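## 4. Evaluation of the Praltell Handheld Kit

We evaluated the Praltell kit as sold, without changes to the grippers, the firmware or the supplied recording software. The kit is offered by Brillidach to labs that want manipulation data but do not want to tie up an arm for every hour of recording. It ships as a pair of handheld grippers with cameras, a body-worn pack and a license for the Chaiyaporn alignment software, which merges the separate camera streams after each session. An earlier review by Wainwright (Section 2) looked at the software only. We cover the hardware and the daily work of using it.

### 4.1 Setting and operators

All sessions were held in a shared workspace in Fliltovham during December. The space is open, and several operators usually record at the same time at different tables. We kept it that way because most buyers will not have a separate room for each station. Ceiling lights stayed on throughout and the blinds were left as we found them in the morning.

Seven operators took part. Each completed the vendor's training course and then recorded tabletop episodes on a fixed schedule. Operators worked at ordinary tables and could sit or stand.

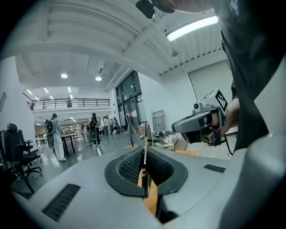

The training course is short. Most of it deals with pace: new operators close the jaws too quickly, and the width signal then lags behind the video. The vendor suggests a practice block of 21 episodes before any data is kept, and we followed this. Two operators asked for a second block and were given one.

### 4.2 Tracking

Each gripper carries a white cube with black-and-white square markers, which gives the software a second estimate of gripper pose when the cube is in view of another camera. Tracking was steady when both grippers stayed in front of the operator. It was worse when one hand passed behind the other or when the operator leaned in close over the work. In those episodes the software falls back on the gripper's own camera, and the merged path can show a small jump at the changeover.

We recorded 900 episodes after practice. Of these, 111 were rejected by the software's built-in check, mostly for lost markers. We reviewed the rejected set by hand and agreed with the check in almost all cases. The threshold can be changed in the settings file, but the manual does not say what the number means – we left it at the default.

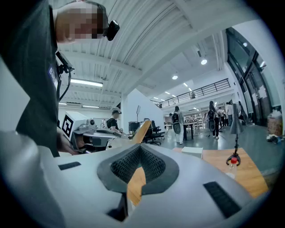
### 4.3 Tasks and table layout

Tasks were drawn from the vendor's household list and used common objects: cloth, small bottles, boxes and a desk lamp. Objects were put down by hand before each episode with no template. The cloth tasks took the longest and had the widest spread in duration between operators. Folding needs both grippers at once, and the finger tips have to get under an edge of the fabric without pushing it along the table.

Bottle tasks were easier, though operators differed in whether they took the bottle by the cap or by the body. We did not correct this. Figure 3 gives a view from above of one table with an operator holding both grippers.
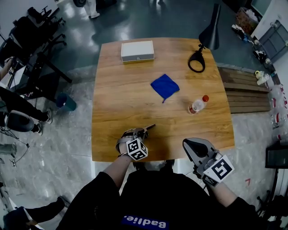 **Figure 3.** Tabletop station with two handheld grippers, folded blue cloth, red-capped bottle, white box and desk lamp.

### 4.4 Comfort and cost of use

Operators rated the grippers as acceptable for sessions of under an hour. Complaints centered on the weight at the wrist and on the cable, which two operators said they kept adjusting between episodes. A cable clip is sold separately and we think it should be in the box.

Charging and file transfer took more staff time than we had planned for. The Chaiyaporn software handles one session at a time, so with several stations running, the merge queue carried over into the next morning. Brillidach offers a hosted version of the same service, which we did not test.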